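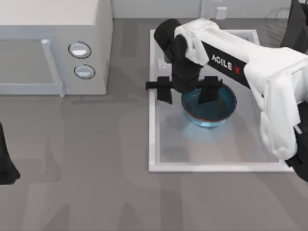
Before you can follow what went on at the Skyrme lab open day, you need the idea of a task scene: everything the robot is given to work with, fixed in advance, so that two attempts can be compared fairly. The one we spent most of our time on was a simulated kitchen counter, with a microwave, a tray and a blue bowl on it. It looks almost too simple, and I loved it for that. Look at the gripper over the bowl. One finger is outside the rim and the other goes down inside, so when the jaws close they would meet the wall of the bowl from both sides. That is a rim grasp, and it is the first term to get into your notes.

Why a rim grasp?
A parallel-jaw gripper has two flat fingers and one motion, open or close. A bowl is usually wider than the jaws can open, so grabbing it around the outside is out. The rim is thin, it is on top, and an arm can come down to it from above. The price is that the load hangs off to one side. Cadi Prothero, who ran the demonstration, had us pick up our own cereal bowls with two fingertips to feel the tilt. Try it at home, with the bowl empty first!

What the demonstration covered
Rhun Dafis ran the same pick 200 times with the bowl's starting spot shifted a little each time. You could hear people start to root for it. There were 14 failures, and these were by far the best part of the afternoon. Half of them, 7, had the same cause: the inner finger came down on top of the rim, with no room to slide past it. The others were a mix, and we will sort them in section next week.

Gwenllian James then talked about contact. In a simulator, touch has to be computed at every time step, and thin curved walls are hard on the solver. If the friction value is set too high, a bad grasp holds when it should slip, and you come away with a success rate you can't trust. She showed three friction settings one after another and the difference was plain even from the back row.

Terms to know
Approach direction - the line the gripper travels along just before contact.
Pregrasp pose - where the gripper waits, fingers open, before the final move.
Straddle - fingers on either side of the part to be gripped.
Sim-to-real gap - the difference between how a policy does in simulation and how it does on hardware.

For section
1. Sketch a rim grasp from the side and mark where the weight of the bowl acts.
2. Suppose the bowl is turned upside down. Which parts of the plan still work?
3. Read the Tollau handout, first half only. The Diltex material can wait.

Notes by Meirion Landeg, June 2020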